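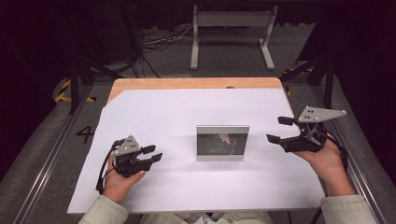 The small frame with the silver-gray border, upright on white paper.

Home Reviews Desk & Shelf Frames Lighting Archive

Nov 9, 2018
By Sushil Awasthi

Godivar Tabletop Photo Frame, small size

The Godivar is a small rectangular tabletop frame sold by Mastidia in two sizes and two finishes. I bought the small size in the silver finish and have been using it for long enough to have changed the print in it several times. My interest is in the ordinary questions: whether it stays up, whether the print stays flat, and how much of the print you can see once there is glass in front of it.

Construction

The border is a thin metal channel, mitered at the corners. Three of the four miters on my sample close completely. The fourth, at the lower right, has a gap that will admit a sheet of printer paper but nothing thicker. It has not opened further. The finish is a satin silver-gray that reads slightly warm under household bulbs and neutral in daylight. It does not show fingerprints to any serious degree, and a dry cloth removes the ones it does show.

The glazing is plain float glass with ground edges. The instruction slip calls it "clear view glass," which means only that it has no coating. The backing board is pressed fiber covered in black paper, held by four turn tabs. The tabs are stiff at first. I used a coin on two of them, and the coin left a small bright mark on one.

The strut is hinged to the backing board with a pressed steel hinge and limited by a short ribbon. It supports the frame in upright format only. If you want to stand a horizontal picture, the Godivar will not do it, and the packaging does not make this clear.

Stability

I tested standing stability on bare wood, on a sheet of paper laid over wood, and on a folded cotton runner.

On bare wood the frame is steady. A light push at the top edge rocks it and it returns to position. Pushed harder it slides backward before it tips, which I prefer.

On paper the result depends on whether the paper is held down. Loose paper moves with the frame, and the strut can then creep outward until the ribbon is tight. With the paper taped at the corners there is no difference from bare wood.

On the cotton runner the frame leans back farther than intended, as the foot of the strut sinks into the weave. It stayed up, but I would not put it there in a house with a cat.

The frame leans at 11 degrees from vertical on a hard surface. That suits a viewer seated at the same table. On a high shelf it points the picture over your head, and the older Siriwan frame, with its steeper stance, is the better choice.

Print retention

The print sits between the glass and a loose sheet of white card, with the backing board behind. There is no spacer and no mat. Glossy prints therefore touch the glass directly, and in a humid room they can stick to it. If the print matters to you, cut a thin mat or use a copy.

Flatness is good at the edges and fair in the middle. A print on light paper showed a slight bow that I could see only by moving a lamp from side to side. Doubling the card removed it. Mastidia could include a second sheet at very little cost.

The lip of the border covers a narrow strip on all four sides. Small type set close to the edge of a picture will be hidden or clipped. Check this before you order a print with a caption or a date along the side.

Glare and dark pictures

Dark pictures are the hard case for any uncoated glass, and I spent most of my time on them. The picture I used longest is a dim one, with a lighter figure near the upper center and a small line of pale text at the left.

Under one overhead lamp, with the frame on a dark desk, the figure was easy to make out and the text could be read from a normal seated distance. On white paper the same picture lost contrast. The paper throws light up at the lower half of the glass, and the blacks turn gray. Turning the frame a few degrees did very little. Moving it to the back of the table helped more.

Facing a window is worse. At midday the glass worked as a mirror and I could see my own shirt better than the picture. A bright picture in the same position was acceptable.

For comparison I put the same print in the Fadarach, which has etched glazing. Reflections were much softer, but the fine text softened too. Between the two I would take the Godivar for anything with small detail and the Fadarach for portraits opposite a window.

Changing the picture

The first change took me 78 seconds, mostly spent on the stiff tabs. Later changes settled at 40. The glass is loose once the board is off, so work face down on a cloth and do not lift the border by itself. Prapai Nilsuwan, who edits this section, repeated the procedure with the horizontal print she wanted to display and reached the limitation with the strut before I had a chance to mention it. She has since returned hers.

Dust is the usual nuisance. The board does not seal against the channel, and after a few weeks I found two specks inside the glass near the bottom. A strip of paper tape over the joint at the back keeps further dust out, though you will have to cut it at each change.

Shipping and packing

The frame arrived in a plain carton with card corners and a foam sleeve. The glass was intact. The strut had been packed folded flat with a rubber band around it, and the band had left a faint line on the black paper of the backing board. The line is still there.

Verdict

The Godivar stands well on a hard surface, holds a print reasonably flat and shows fine detail clearly when the light is under control. Against it are the upright-only strut, the missing mat and one loose corner joint on my sample. I would pay for it again in the silver finish. I have handled the black one only briefly in a store, where the display piece had worn through at two corners.

Rating: 60 out of a possible hundred. A strut that worked both ways would have added ten. I plan to check the corner joint again in December, after the heating has been on for a while.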